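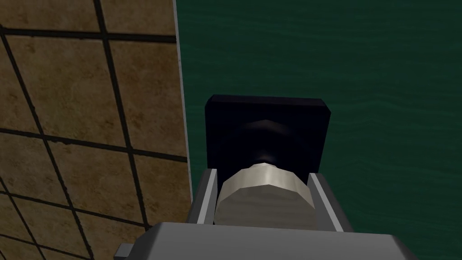
How often does the gripper in the cell need to be re-zeroed?

Once at the start of every working day, and again any time the fingers have been taken off or swapped.

4. Setting up and looking after the Sikik cell

4.1 Zeroing the fingers

We would like to spend a little longer on this step than papers usually do, partly out of fondness for it and partly for the sake of anyone who inherits a cell like ours. The Sikik cell exists twice, once on the bench and once in the Kundero simulator, and the two are kept on the same settings file. Whatever we change on the bench in the morning is typed into the simulated cell before lunch, and the other way around. When we let that habit slip in April, the two copies drifted apart for weeks, and we had a hard time working out which set of finger offsets had been the good one (we ended up throwing both away and measuring again from scratch).

Zeroing itself is simple enough. The fingers are closed gently on nothing, the reading is stored, and they are opened to their full travel and stored again. We then close them on a reference piece of known width, and if the reading is off by more than the limit given in the settings file, we start over. A full pass, with the wrist check included, takes almost 40 minutes the first time a person does it and a good deal less after that.

Figure 4. Grasp check in the simulated cell. The two gray fingers hold a pale, faceted cylindrical part from either side, with a dark square block directly behind it.

The grasp check comes after zeroing, and it is the one we have grown to trust the most. We look down the length of the fingers, as in Figure 4, and ask whether both of them are really bearing on the sides of the part. A faceted part is a good choice for the job, we think, though a fussy one: a finger that lands on the edge between two flats can give a perfectly healthy width reading and still let the part roll a little once the arm gets moving. A plain round part would hide that from us. In the simulator we can repeat the check as many times as we please, and over the period covered by this paper we logged 3328 repeats, all of them with the same settings file that was loaded on the bench.

4.2 Weekly care

The bench copy naturally asks for more kindness than its twin. Once a week we wipe the finger pads with a dry cloth, look over the cable where it passes the wrist, and tighten the 4 screws under the palm, always in a crossing pattern and never all the way down on the first turn. The Dekker adapter plate between wrist and palm gets a smear of fresh grease on its locating ring. We tried a thicker grease from Kasodent for a while and went back to the old one, which was easier to clean off the pads when some of it wandered, as it always did.

The simulated copy has no grease, of course, but it does have contact settings, and those need tending too. We reload them from the shared file every week and rerun a short set of 16 grasps. If the part creeps between the fingers in any of them, we lower the solver step before touching the friction value. The values in use at the time of writing, October 2024, are listed in the appendix next to the finger offsets.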